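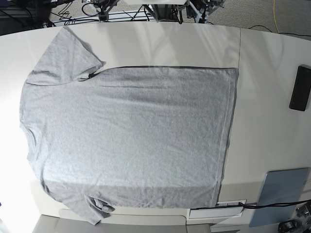
Can a machine fold the laundry yet?

Under lab conditions and with one kind of garment, it can do part of the job. It is still slow, and a person has to stay close by.

This report covers my term project on household and shop-floor chores. I picked T-shirt folding because clothing stores and homes both need it, and anyone can judge the result. My project partner was Shiuli Weerakoon, who wrote the scoring sheet. We called our setup Herath.

2. What makes it hard

A box keeps its shape when you pick it up. A shirt does not. Every time it is moved, the sleeves bunch, the hem shifts and new wrinkles form, so the program has to look again before each move. Gray fabric on a white table is a fairly kind case. We did not try white shirts.

3. Method

We used two arms and one table. Each trial began with the shirt laid out by hand, face-down. We ran 71 trials in April and scored each one on whether the sleeves were in, whether the edges lined up and whether the stack lay flat. A trial was stopped if the fabric slipped twice.

The first fold depends on the long side of the shirt. Both grippers go to that side, one toward each end, and the arms have to work together. If one closes late, the body twists and the rest of the fold is off.

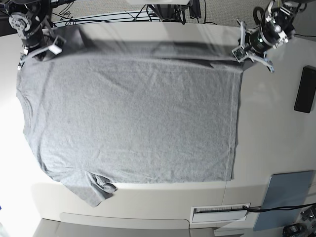
4. Results

Of the 71 trials, 7 met all three points on the sheet. Most of the others failed at the second sleeve. A student folding by hand met all three every time and was much faster.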